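Open afternoon at Zirstead: the two-arm tidying demo

Rating: four out of five

I went to the October open afternoon at Zirstead because we are thinking of putting an arm in our own repair shop. It cost nothing to get in, and you book a slot of 100 minutes. Ours started at two.

The demonstration is run by Anahera Tipoki, who knows the system well and doesn't mind being interrupted. She gave us a short talk, then we moved over to the table. The jobs are ordinary ones, which I liked. I have seen enough arms stacking coloured blocks.
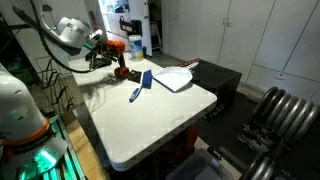
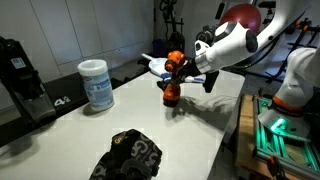 Cordless drill, dustpan, hand brush and wipes, all on the one white table.

My main interest was grip. A drill is an awkward thing to pick up, heavy at both ends and narrow in the middle, and Anahera spent a good while on where the fingers should close. She let two of us try the controls. I found them stiff to begin with, but Bilal Salameh, who came with me, was comfortable after one go.

The noise was lower than I expected and we could talk normally beside the table. The arms are slow though. If you want speed, this will disappoint you, and Anahera said as much when asked.

Two complaints. The handout is 114 pages long and has no index - I gave up looking for the section on maintenance. And there was nowhere to sit, which is hard going for that length of time.

Parking is 800 metres away at the Wutden site. Tea is provided. Groups are kept small, so book early, and ask for a turn at the controls when you do.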